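Gumia control stack - issue tracker
We use cookies to keep you signed in and to measure traffic. Accept all / Manage settings

Door-open skill: state estimator reports CLOSED while door is ajar
Status: open, workaround in place
Component: perception / door_state
Reported by: Iresha Sikder
Site: Trindholm bench

On the microwave task the right arm presses the release, the door pops a few centimetres, and door_state stays at CLOSED. The planner then waits for a transition, times out after 5 s and sends a second press. Seen in 7 runs since the June build. Not seen on the previous build with the same task file.

Replayed the logs offline. Joint states and wrench data look normal. The press is registered, and the fault is downstream of the wrist image.

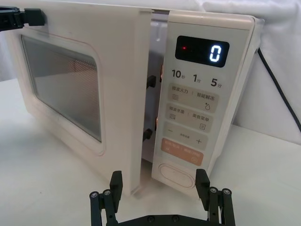
Chaminda Kanagaratnam

Wrist view at the timeout. Door is ajar, with both black latch hooks visible in the gap between door and control panel. The estimator still returns CLOSED with confidence over 0.7.

The new build fits the door edge as one line and compares it with the panel edge. Door and panel are both pale cream, so at small angles the fit jumps to the panel edge and the gap is lost. The old build used a gap mask and did not have this problem.

Tried:
- Raised edge threshold. No change.
- Turned off temporal smoothing. State flickers, then settles on CLOSED.
- Put the gap mask back as a second vote. Correct on all 7 logs.

Workaround: set door_state.gap_vote to true and retry_press to 0. Do not change the planner timeout - the Rukville cell shares that file.

Still to do: replay the 100 closed-door clips from the Gamage set to check for false OPEN. Iresha to confirm on the bench before merge.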